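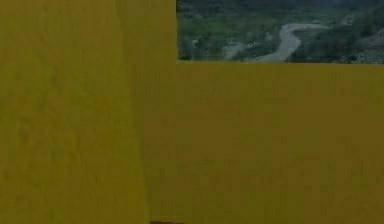

How to review simulated robot runs before you sign anything

By Merle Cosgrove

Every vendor deck I get now has a line in it like "validated in simulation." Fine. Validated against what, by whom, and where are the runs that failed? I've been on the receiving end of enough of these packages to have a routine for them, and what follows is that routine. It assumes you're the person who has to approve a robot cell, or a software change to one, and that someone has handed you a folder of simulated runs as part of the evidence.

It does not replace your risk assessment. If a supplier tells you it does, you can stop reading the package and go find another supplier.

What you need before you start

The written task the robot is supposed to do, in one paragraph.
The full set of runs, including the aborted ones.
The version of the robot program and the version of the simulated cell, written down separately.
A person at the supplier who built the scene, with a phone number. A sales contact doesn't count.

Step 1. Write down the claim

Do this before you open a single render. "The arm places the part in the tray without touching the guard" is a claim. "Robust performance in varied environments" is a brochure. If you can't get the supplier to commit to the first kind of sentence, send the package back.

I ask for one claim per page. People grumble about the paper. They also tend to drop a few claims once each one has to stand alone on a page with their name under it.

Step 2. Sort the images by what they can support

Go through the renders with your claim next to you and put each one in a pile: supports it, contradicts it, says nothing. The third pile will be the big one.

The render at the top of this page goes in the third pile for any claim about motion, reach or grip. It has mustard-yellow walls, a rectangular opening, and a green valley with a pale river winding through it. There's no arm in view, and no part being handled. You could use it to talk about the backdrop or the wall surfaces, and I'd listen. I wouldn't accept it as a line in a safety file.

Be strict here. A good-looking render gets more trust than it has earned, and I include myself in that. Somebody took care over a landscape, so you start assuming somebody took the same care over the friction values. Those are two different jobs, often done by two different people, and only one of them matters to your operators.

Step 3. Ask for the denominator

A package I reviewed for the Girkilitz cell said 100 successful runs. Very nice and round. It took three emails to find out that 1,265 had been started. Umesh Negi, our controls lead, wanted to reject it on the spot. I wanted the logs first, and the logs showed that many of the missing runs had been stopped by hand, with no reason recorded.

So the rule is: every run that starts gets a line in the log. If it was stopped, the line says who stopped it and why. "Operator stop" is not a why.

Watch out for reruns too. If a run failed, got a new random seed and then passed, that's two runs, and both go in.

Step 4. Check what was allowed to vary

Suppliers like to say they randomized the scene. Get the list of what changed and the range for each item. Then draw a line through everything that only affects how things look, such as wall color, background scenery and surface texture.

Those items do matter if the robot uses cameras to decide where to go, and in that case put them back. For a cell that runs on fixed positions and a part sensor, changing the view through a window tests nothing at all. What I want to see varied is part weight, part position, gripper wear, sensor delay, and a person turning up where they shouldn't be.

Piret Žukauskas keeps our checklist for this and it has 13 items on it. I have yet to see a first submission that covers all of them.

Step 5. Match the model to the real cell

Take the drawing of the simulated cell out to the floor with a tape measure. Check guard positions, the height of the infeed, the cable routing, and anything that was added after installation. Something always was.

If the real cell has a post and the model doesn't, every clearance result near that post is void. You don't get to keep the ones you like. Fix the model and run them again.

Step 6. Repeat some of it on hardware

Pick the runs yourself. Don't let the supplier choose, and don't tell them the picks in advance. I take 3 as a bare minimum for a small program change: one ordinary run, one at the edge of the allowed range, and one that failed in simulation. The last one is where you learn the most. If it fails on the real machine in the same way, the model has some credit with me. If it passes, I have more questions than I started with.

Run these at reduced speed with your normal safeguards active. The simulator saying it's safe is no reason to bypass anything.

Step 7. Write the limits on the approval

An approval with no limits will be quoted back at you in two years for a different gripper. State the program version, the tooling, the part family and the speed. State what was only tested in simulation, in those words.

Rüdiger Albers, who audits us, reads this section first and skips most of the rest.

Common objections

"The customer doesn't need the failed runs." The customer is asking for them.

"Our platform is already certified." Ask for the certificate and read its scope. In my experience the scope covers something much smaller than the sentence you were just told. When Sketari sent us theirs, it covered a controller we weren't buying.

"This will push us past December." It might. Put the delay in the schedule and put the reason beside it.

Keep the whole package, third pile included, for as long as the cell is in service, and file the checklist with it.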